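Open thread (political blogging)

7/16/19 - by Philomena Moynihan
Shares: 395 | Comments: 5

An open thread is a post on a blog which has little or no text of its own and which is published so that readers can talk in the comments about any matter they choose. The form became common on political blogs in the early 2000s. It is related to the link round-up, in which the writer gathers the day's reading with short remarks, and many sites use the two together.

Origin

The first political blogs were mostly kept by one person. Comments were attached to each post, and readers who wished to raise another subject had to do it under a post where it did not belong. Writers complained of this, and readers complained of the writers. The open thread was a simple answer. It gave the off-topic talk a place, and it also filled the hours when the writer was asleep or at work.

On some sites the thread was opened at a fixed hour each morning. On others it appeared only for large events, such as a debate, a party conference or an election count.

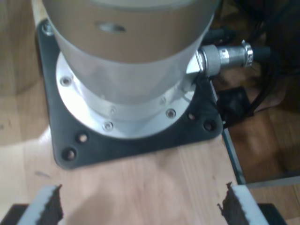 Base of a robot arm, with screws in its metal flange.

Form

A typical open thread has a title, one or two sentences, and sometimes a line from a song or a picture. The title is often the same every day, with only the date changed. Regular readers come to know the habits of a site very well, and they may object when the thread is late or when the usual greeting is missing.

The site Briria, which wrote about regional politics, is a good example of the stricter type. Its threads were closed when they reached 1,000 comments, and a new one was then opened with a link back to the old. Plaltum, a smaller blog with mostly the same readers, did not close its threads at all. A discussion there about a water charge, begun in October, was still receiving replies the next summer.

Moderation

Open threads are harder to moderate than ordinary posts, as there is no subject to which the moderator can bring the talk back. Three methods are usual. Comments may be held until they are read, they may be removed after a complaint, or they may be left to trusted readers who are given limited powers. The last method was used by the blog Custby, where it led to a long quarrel over the removal of comments during a local campaign. Roughly 300 readers moved to another site after this - a few of them later came back under other names. 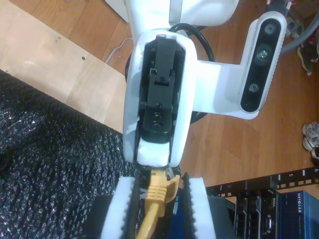 Decline

The use of open threads fell when social networks took over much of the daily talk. Several larger sites also switched off comments in general, giving the cost of moderation as the reason. Where the form remains, it is mainly on blogs with an older and very loyal group of readers.

The writer Ó Néill, in an essay on the subject, regards the open thread as closer to the letters page of a small newspaper than to a forum. Others do not accept the comparison, as letters were chosen by an editor before anybody saw them.

See also

Blogroll
Link round-up
Live blog

Contact the editors | Copyright and terms of use | Back to top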